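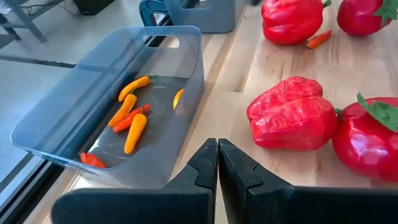
Red peppers on pale boards, Troston open day

So I finally made it to the Troston open day! Three winters of meaning to go, and every time there was snow or a dentist appointment. For anyone who doesn't know the place, Troston makes wooden countertops and tabletops out in Hamdan, in a long brick building past the feed store, and once a year they let people like me wander around in safety glasses asking what everything costs.

Parking is behind the building and it fills up fast. I got there right at 10 and ended up on the grass (frozen, luckily). There was coffee by the door and a tray of cinnamon things that I visited more than once.

The tour starts in the lumber room, and I could have stayed there all day. The boards come in stacked with little sticks between them so the air can get through, and it smells like the inside of a pencil sharpener. Our guide told us the wood sits for nine days inside before they cut anything, so it can get used to the building. I have never once done that. I bring boards home in the back of the car and start cutting before supper, and then I wonder why my shelves look like potato chips.

Next comes the sorting bench, my favorite stop. All the strips get laid out loose and somebody shuffles them until the colors look right, flipping one over, swapping a darker one toward the end, standing back, swapping it again. There's no chart or anything for it. I asked how long a top takes and got a shrug and "until I quit fiddling with it." They also look at which way the grain runs at the ends, so the strips don't all want to cup in the same direction. I tried to follow that part and got maybe half.

Then glue. They use a big clamp rack that came from an older shop in Wutetti when that one closed, and it's painted the green of a school cafeteria. The glue goes on with a roller, much thicker than I would have dared, and the squeeze-out gets scraped while it's still rubbery. That alone was worth the drive. I've always waited until it was rock hard and then gone at it with a chisel and bad language.

The sanding room was loud, so we went through quickly. You put on ear muffs, you nod a lot, you come out the other side with dust in your eyebrows.

Finishing was quieter and I got to ask all my questions. They do most of their kitchen tops with an oil called Nonov, wiped on in thin coats, two of them at the shop and then more at home whenever the wood starts to look thirsty. I bought a can. The can was not cheap, but my own counter by the sink is in a sorry state and I was in a buying mood by then!

I also priced a top, just out of curiosity (sure). The size I'd need for the kitchen came to $547, with the sink cutout extra and delivery extra on top of that. I've been walking around the house ever since telling myself the old one could last until May. If I sand it back properly and let it dry out, maybe it can.
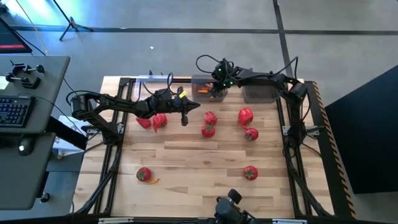

One woman on the tour, who had lived with a wood counter for years, told me I was worrying way too much about the sink end: wipe up the puddles before bed, keep a rag and the oil under the sink where you'll see them, and leave the rest alone, because in her opinion more tops get ruined by people sanding them every spring than by water.

Well, that's me told. I did ask her about knife marks and she said she quit noticing them after the first month. I'm not sure I'm that relaxed a person, so I'll keep using a cutting board.

We finished up at the offcut bins, and this is the part to get in line for. Short ends, odd widths, a few pieces with knots that didn't make the grade, all priced by the armload. People had brought wagons. I had brought a tote bag, like a fool, and came away with enough for a couple of trivets and one very small shelf. I'm letting them sit in the hall closet for nine days before I touch them, see, I listened.

A few notes if you want to go next time. Wear real shoes, they'll turn you away in sandals or anything open. The floor by the loading door is freezing, so bring a hat. Kids are welcome everywhere but the sanding room. The offcuts were cash only when I was there, and the closest machine is at the gas station back toward Wutetti, which I learned with my arms full of wood.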